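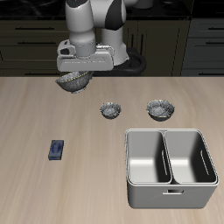

Hostari to Add Robot Arms at Nasska Dish Room

Monday, October 15, 2018 - Hostari, which runs staff cafeterias, will put two robot arms to work in the dish room of its Nasska site. The arms will sort and stack clean bowls, a job now done by hand at the end of every shift.

The move follows a trial that began in June. Software supplier Tsikata planned the work in simulation first, running 1,426 practice pickups with bowls of different sizes before any equipment was ordered.

No jobs will be cut. The 87 people on the Nasska kitchen staff will keep their current hours and pay. Dish room workers will spend less time lifting and bending and more time on food prep and serving. Each will get paid training on how to start, stop and clear the arms. Staff will still wash pots and check bowls for chips.

Workers asked for a stop button at both ends of the line, and Hostari has agreed. Shift times will not change - breaks will also stay as they are.

The arms start with the evening shift only.

Recent releases
Hostari Opens Enard Lunch Counter
Nasska Site Updates Breakfast Hours
Tsikata Moves to Larger Office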